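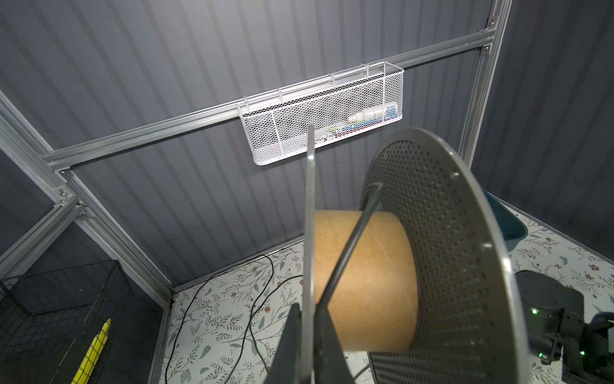

Week 9: Tires, fuel and when to stop

Hi all. These are my notes from the session on race strategy, tidied up a bit for anyone who missed it (and for those of you who were there but spent it arguing about qualifying – I saw you). Read them before the seminar, and bring a calculator or a phone.

The thing I want you to hold on to is that a pit stop has a price. You lose time driving slowly down the pit lane, you lose a little more standing still, and then you come out on cold tires. Add it up and you get what we call the pit loss. It belongs to the track as much as to the team. A long pit lane with a low speed limit makes everybody want to stop less.

Against that you set tire wear. A fresh soft tire is quick, but it gives up time every lap, and the drop isn't a straight line. It creeps along for a while and then falls away, and drivers call that falling off the cliff. Your job on the pit wall is to stop just before it. Easy to say!

We used our made-up Vidley circuit again, with the Prillitz team running second. Their driver was 2 seconds behind the leader and couldn't get past. I asked you when you'd bring the car in, and most of you said right away. Fine, but look at who you'd come out behind. If there's a slow car in that gap, you've paid for new tires and can't use them.
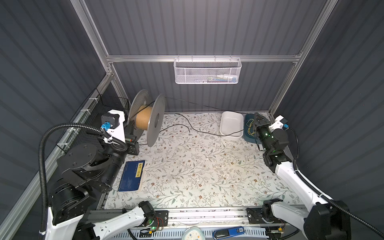
Joana Prata objected that the leader would have to answer the stop anyway, so a bit of traffic might be worth it. I liked that, and it's half right. The leader only has to answer if your first lap out is quick enough to scare them. Stuck behind a backmarker, you scare no one, and they can stay out and pick their moment.

Two words you need, then. The undercut is stopping first and using the new tires to jump the car ahead. The overcut is staying out while they stop, and hoping your clear laps beat their warm-up. The undercut works best where wear is high. The overcut likes tracks where tires take ages to come up to temperature.

Fuel muddies all of this. The car gets lighter as it burns fuel, so lap times can look steady while the tires are going off underneath. Take the fuel effect out before you draw your wear curve. Please. Every year I get lovely curves that are wrong.
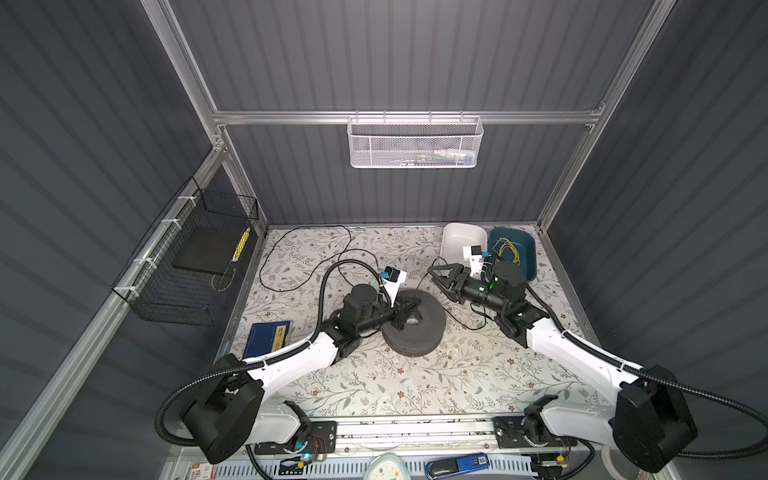
For the seminar

Take the Vieira lap sheet from the course folder and work out the best lap for a single stop. Then do it again for two stops and tell me which one you'd pick if a safety car came out halfway. Write it up in 400 words at most, with one graph, labeled. Gonçalo Bastos and Celeste Caldeira are going first, so have yours ready to compare with theirs.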